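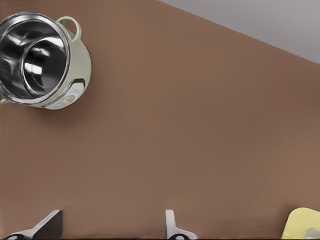 How to Read the Terms on an Online Casino Welcome Bonus

Posted 15 December 2020

A welcome bonus is the extra money or free spins a casino site adds to your account when you sign up or make your first deposit. The size of the bonus is printed large on the home page. The rules that decide what it is worth are on another page, usually linked at the bottom in small type. Reading them takes a few minutes, and you should do it before you deposit.

This guide goes through the terms in the order I check them. The sums use a $40 deposit. You must be of legal age to gamble where you live, and you should check that the site is licensed to take players from your state or country before you do anything else.

Step 1: Find the full terms

Scroll to the foot of the home page and look for a link called Bonus Terms, Promotional Terms or Bonus Policy. Many sites have two sets of rules: general bonus terms that cover every offer, and a shorter set for the offer itself. You need both. Where they disagree, one of them should say which takes priority.

Dristarard puts both sets on one page. At Rirkum the short terms are under the banner, but the general terms only open from the cashier screen, so you have to register first. Registering doesn't commit you to a deposit.

Save a copy of the page. Terms change, and if you have a dispute later you will want the version you agreed to. Printing to PDF works fine.

Step 2: Work out the match

"100% match" means the casino adds the same amount you deposit. Put in $40 and you play with $80. A 50% match on the same deposit adds $20.

Look for a minimum deposit and a maximum bonus. If you deposit less than the minimum, you normally get nothing, and support will not add the bonus afterward. If you deposit more than the maximum covers, the rest of your money goes in with no match.

Some deposit methods don't qualify. E-wallets and prepaid cards are the ones most often left out.

Step 3: Do the wagering sum

The wagering requirement (also called playthrough or rollover) is how much you have to bet before you can withdraw. It is written as a number with an x after it, such as 30x.

Check what the number is multiplied by. There are two common versions:

Bonus only. A $40 bonus at 30x means $1,200 in total bets.

Deposit plus bonus. A $40 deposit and a $40 bonus at 30x means $2,400 in total bets.

The headline number is the same in both cases and the second one is twice the work. If the terms don't say which version applies, ask live chat and save the answer.

The total counts every bet you place, win or lose. It doesn't mean you have to lose $1,200. You can also run out of money well before you reach it, and most players should expect that.

Step 4: Check which games count

Slots usually count in full. Table games and video poker often count for much less, and some games don't count at all. The terms should have a list of percentages.

If blackjack counts at 5%, a $10 hand takes 50 cents off your requirement. Clearing $1,200 that way would take $24,000 in bets. If you mainly play blackjack, a slots bonus is no use to you and you can decline it.

There may also be a list of excluded slots. Read it before you pick a game. On some sites, playing an excluded game just doesn't count. On others it breaks the rules and you can lose the bonus and anything won with it.

Step 5: Look for a maximum bet

Most bonuses limit the size of a single bet while the wagering is active. $5 a spin is a common limit. Going over it once can be enough to void your winnings, and the software will not always stop you. Buying a bonus round inside a slot usually counts as one bet at the full price.

Step 6: Check the time limit and the cash-out cap

The time limit starts when the bonus is credited, which may be the moment you register. If you haven't finished the wagering by the deadline, the bonus and its winnings are removed.

A cash-out cap is the most you can withdraw from the bonus. No-deposit offers and free spins nearly always have one. With a cap of $80, a $500 win becomes $80 at withdrawal.

Step 7: See what happens if you withdraw early

On some sites your own money is used first and stays separate. You can take out what is left of it at any time and give up the bonus. On others the deposit is locked until the wagering is done. Chiriac changed from the second kind to the first in August, so older reviews of it are out of date on this point.

Step 8: Claim it or turn it down

If you want the bonus, enter any code exactly as printed and check that the right amount shows before you place a bet. If it doesn't, stop and contact support.

If you don't want it, look for a box marked No Bonus on the deposit screen. Tisilness ticks the bonus for you by default, and you have to clear the box each time you deposit.

Set a deposit limit in your account settings before you start, and don't raise it to finish a wagering requirement. If gambling has stopped being fun or you are spending more than you planned, use the site's self-exclusion option and contact a problem gambling helpline in your area.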